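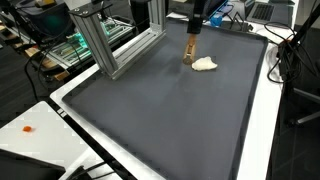 Chapter 5

Gathering Examples

A learned controller knows only what its examples contain. Chapter 4 treated the examples as given: a file of recordings, each one a list of sensor readings paired with the commands an operator sent. In this chapter we go back a step and ask where the file comes from, who makes it, and what can go wrong before any training starts.

The running case is soft material. Pushing a rigid block across a table can be described with three numbers, two for position and one for angle. A lump of dough has no such short description. Press it in one spot and it spreads in others, and the shape it takes depends on how fast the tool came down, how stiff the dough was, and how long it had been sitting out. Writing a good model of this by hand is hard work. Recording a person doing the job many times is often easier, and for that reason soft material has become a common test for learning from examples.

5.1 What counts as an example

We will use the word "episode" for one complete attempt at a task, from the moment the operator takes control to the moment he or she lets go. An episode contains many time steps. At each time step the system stores an observation (camera images, joint angles, and sometimes force) and an action (where the operator told the tool to go next). An episode also carries notes: the task, the operator, the material, and whether the attempt met the goal.

Students often ask whether to count data in episodes or in time steps. Use episodes when you want to know how much variety you have. Two neighboring time steps in one episode are nearly the same picture, so a file with a great many steps may still show only a handful of starting shapes.

The Follo set, which we use in the exercises, holds 2,653 episodes of shaping and pushing with a single arm. It was gathered over one August by four operators working in turns. Yaqin Jiang planned the collection, and Joris Hoekstra wrote the recording software. Their notes are reprinted in part at the end of the chapter, including the parts that describe mistakes.

We use cookies to remember your place in the text and to measure how our pages are read. By continuing you accept our cookie policy. Accept | Manage settings

5.2 Choosing the starting states

Suppose every episode begins with a round ball of dough in the center of the tray. The operator flattens it, and the episode ends. A controller trained on these recordings may do well on a round ball in the center. Put the dough near a corner, or start from a shape that is already half flat, and the controller has nothing to go on.

The Follo group met this problem early. Their first 200 episodes were made by Shengli Yu, who is a careful worker and reset the dough to nearly the same ball each time. The trained controller copied him closely as long as the ball was where he would have put it. When Yuxi Jin moved the dough a hand's width to the left, the tool came down on bare tray and went through the whole motion there.

The group then changed the reset rule. Before each episode the software named a region of the tray and a rough shape (ball, log, slab, or torn lump), and the operator set up the dough to match. Resets took longer, and fewer episodes were finished per day. The group kept the rule for the rest of the collection.

5.3 Operators differ

Two people given the same goal will reach it in different ways. One presses straight down many times. Another makes one press and drags. Both may be good, but a controller that averages the two can land on a motion that neither person would make. Section 5.6 covers training methods that handle this. During collection, the useful step is to record who made each episode, so that the differences can be examined later.

Ruoxi Song compared the four operators partway through the month and found 37 episodes in which the tool was dragged backward across the material. All came from one operator, who had been trained on an older version of the instructions. The episodes were kept and tagged.

5.4 When an attempt fails

Beginners tend to delete failed episodes. We advise against it. A failure that the operator recovers from shows the controller how to get back on track, and such recordings are scarce in a file made only of clean attempts. A failure with no recovery should normally be left out of copying-based training, but it is still needed if you plan to train a success detector (Chapter 8).

Mark the outcome at the end of the episode, while the operator still remembers it. Labels added weeks later from video are slower to make and agree less well with each other. The Follo software would not start the next recording until an outcome had been entered.

Before reading on, write down a reset rule for a task of your own choosing. State what will vary, what will stay fixed, and how the operator will know which starting state to set up next. You will need it for Section 5.5.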